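3.2 Rein tension and the timing of release

The second part of the study looked at how quickly riders softened the hand after the horse had answered a rein aid. Earlier work on this question has mostly relied on the judgement of an observer standing in the arena. Such judgements are useful in teaching, but they differ from one observer to the next and cannot separate events that follow each other within a fraction of a second. Rein tension was therefore recorded directly, with a sensor fitted between the bit ring and the rein on each side, and sampled at 50 readings per second.

Horses were drawn from two riding schools, Bradville and Stastby. In total, 73 horses completed the full set of exercises. All were sound at the time of recording, were ridden in their usual bridle with a plain snaffle, and were worked by riders who already knew them. No side reins, martingales or other auxiliary equipment were permitted. The noseband was fitted by the same member of the research group in every case.
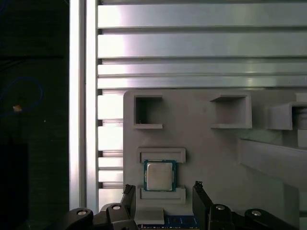 Figure 4. Processor in a grey fixture board.

Each session began with free walk on a long rein, followed by a warm-up chosen by the rider. The recorded exercises were halt from walk, walk from trot, and a ten-metre circle in trot on each rein. A rein aid was taken to begin when tension rose clearly above the resting contact of that horse and rider, and to end when it returned to that level. The response of the horse was marked separately from the side-view video, by two assessors who had not seen the tension data. Where they disagreed on the moment of response, the passage was viewed again and a shared decision was reached.

The two schools differ in their teaching. At Bradville, pupils are taught to use the hand and the leg at separate moments, and to give the rein fully once the horse yields the jaw. At Stastby, following the Kuhlmann programme, a steady and even contact is kept throughout the transition.
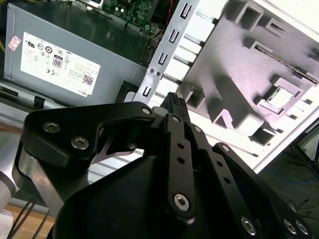
These differences were visible in the recordings. Riders at Bradville tended to use short aids with a marked release, whereas those at Stastby held a lower but longer tension, which often continued after the horse had responded. The contrast was greatest in the halt from walk and smallest on the circle, where the outside rein was seldom released fully by either group.

Age and previous training may also have played a part. Several of the older horses at Stastby had come from the Nulden yard, where they had been driven as well as ridden, and their resting contact was heavier in both directions — a point taken up again in Section 4.1.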